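## 6. Running the two-arm packing cell with an operator

This section is for packers and line leads on the phone benches at Brodcombe. It covers the start of a shift, the handover between the arms and the packer, and what to do when the cell stops. For mounting and wiring, see section 3. For teaching new positions, see section 7.

### 6.1 What changes at the bench

Before the cell was fitted, one packer did the whole job: phone into tray, tray into sleeve, sleeve into carton. With the cell running, the arms do the tray work. The packer keeps the sleeve and the carton, and takes on three new tasks:

- loading the phones and trays
- checking each filled tray before it is sleeved
- clearing stops and writing them in the bench log

Packers now stand to the side of the bench and no longer sit at the front of it. Seats are kept for the sleeving table only. Change places every two hours, as on the hand benches.

The shift target for a bench with a cell is 722 filled trays. It belongs to the bench and must not be used to score an individual packer. Raise any question about this with Krešimir Stoyanova, who looks after the rota for both lines.

### 6.2 Starting the cell

1. Check that the bench log from the last shift is signed. If it is not, find the line lead before going on.
2. Press the stop button and leave it in while you work on the table.
3. Brush loose specks off the table. Old stains that do not come off can stay.
4. Look at the red fingertips on both grippers. Change any tip that is split or loose (part 1324, Starka).
5. Check that the cables run clear of the joints.
6. Put one tray near the middle of the table, long side towards the front, open side up.
7. Stand outside the floor line, release the stop button and press Start on the Nondach panel.

**Note:** Phones may be loaded with the screen on or off. The cell does not read the screen.
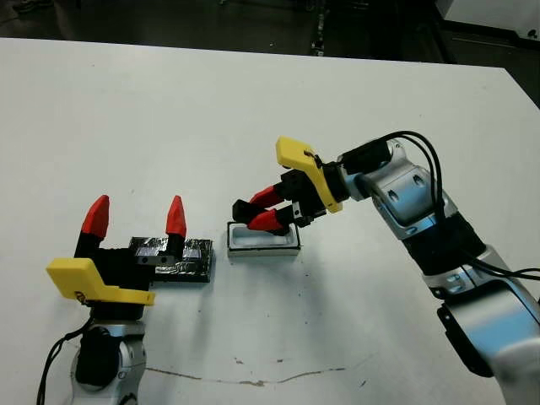
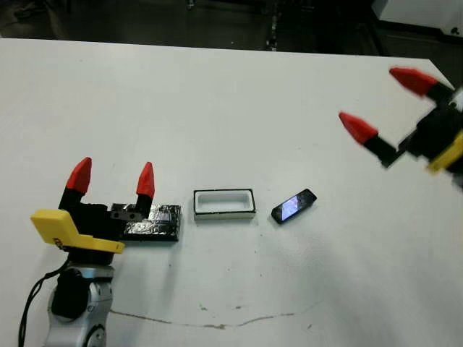
*Fig. 6-1 and 6-2. The tray on the table with the left gripper open. Fig. 6-1: right gripper at the tray. Fig. 6-2: right gripper away from the tray, phone on the table.*

**Caution:** Keep hands off the table whenever the cell is live, even if only one arm is moving. The other can start without a signal.

### 6.3 Checking a filled tray

1. Wait for the green lamp.
2. Lift the tray by its short ends.
3. Look for a phone that sits proud of the rim or is twisted in the recess. Press it flat with your thumb. Do not hand it back to the cell.
4. Look for marks on the glass. Put a marked phone in the grey bin and enter it in the log under "M".
5. Pass the tray to sleeving.

### 6.4 When the cell stops

The panel shows a number with every stop. Most can be cleared by the packer.

**Code 121, grip lost.** Press the stop button. Pick up the phone by hand, check it as in 6.3 and lay it back in the loading area. Release the button and press Resume.

**Code 1924, tray not found.** Press the stop button. Straighten or replace the tray. Resume.

**Any other code.** Leave the stop button in and call the line lead. Do not move an arm by hand.

If the same code comes up three times in an hour, stop using the cell and pack by hand until it has been looked at. Hand packing needs no permission. Enter the time you changed over, and the shift target will be reduced to match.

### 6.5 Training

A packer must complete one full shift beside a trained packer before working a cell alone. Packers trained on the older Vasić bench still need this shift, as the Resume button works differently. Those who prefer to stay on the hand benches should tell the line lead when the May rota is drawn up.

Section last revised 2019-07-27.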